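Handling Workshop, Unit 5: Looking after the soft-finger gripper on the Stasen cell

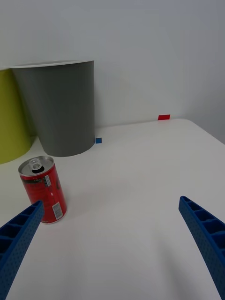
Fig. 1. Wrist camera view with the fingers open and a drink can on the table.

Before the practical, read this sheet and bring it with you. The cell at Dradbridge is used by every group, so leave it as you would want to find it.

Finger check
Stop the arm and press the emergency stop before putting a hand near the gripper. The blue fingers have a row of hollow cells along their length. Bend each finger gently and look into the cells for splits, which usually start at a corner. The outer face has a fine dotted texture that holds dirt. Wipe it with a damp cloth — no solvent — and let it dry.

Changing a finger
Fingers are changed as a pair. Undo the two screws at the base, slide the finger off and fit the new one with the cells facing inwards. Tighten each screw a little at a time. Write the change in the Halonen log book; a pair is due out after 30 hours of gripping.

Camera check
With the gripper open, both fingers should come into the picture from the bottom corners, as in Fig. 1. If one shows much more than the other, reseat the fingers first and only then touch the camera bracket.

Test grip
Use an upright can. Run the Drarnevari test program at low speed for 20 cycles, closing on the middle of the body and lifting 5 cm. Note any slip or tilt. A can that leans the same way each time points to a finger that is not fully home.

Hand in the completed check form at the end of the session.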